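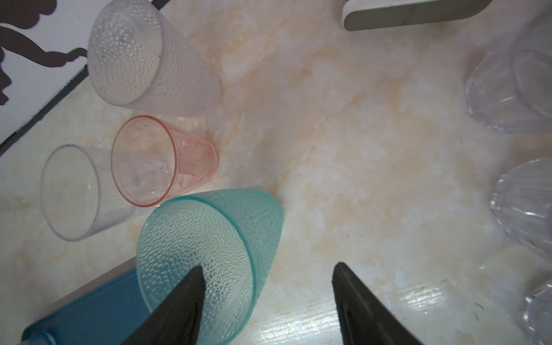
How to plan a day out on a heritage boat

I've done three trips on old boats this year and made a mess of the first one, so I thought I'd write down how I do it now. My last was in November on the Vamby, a little passenger launch that goes up the river and back, and it was lovely!

1. Check the sailing days first

Small boats don't run like ferries. The Vamby only goes out at weekends, and the timetable changes with the tide. Look at the operator's own page, and if it hasn't been updated for a while, ring them. I got through to a very patient woman called Jucélia Teixeira who told me the 11 o'clock sailing was full but the afternoon one had plenty of room.

2. Book early if there are more than two of you

We were a party of five (me, Tetsuya and the Toledo lot) and that's nearly half the boat. If you can't get everyone on together, ask to go on the waiting list. People drop out when the forecast looks grim.

3. Tell them about steps, prams and wheelchairs

Old boats have high sills and narrow doors. Zuleica's mum has a bad knee, so we asked beforehand and they brought us on at the lower landing. Do this when you book, not on the quay with a queue behind you.

4. Work out the parking

The quay car park takes 17 cars and it fills up fast. We left ours at the station and walked along the towpath, which was flat all the way and took less time than I'd feared.

5. Dress for one season colder

I mean it. It was mild in town and bitter on the water. Hat, gloves, a coat that stops wind, and flat shoes with some grip. I wore boots with a heel on my first trip and spent the whole thing clinging to a rail.

6. Bring a bit of cash

There's a donation tin on board and a tea hatch by the landing that doesn't take cards. The ginger cake is worth having change for.

7. Get there early and pick your side

Going upstream, sit on the left for the old warehouses and the boatyard. Coming back you'll have the low sun in your eyes on that side, so swap if there's space and the skipper doesn't mind.

Winter sailings stop just before Christmas and start again at Easter.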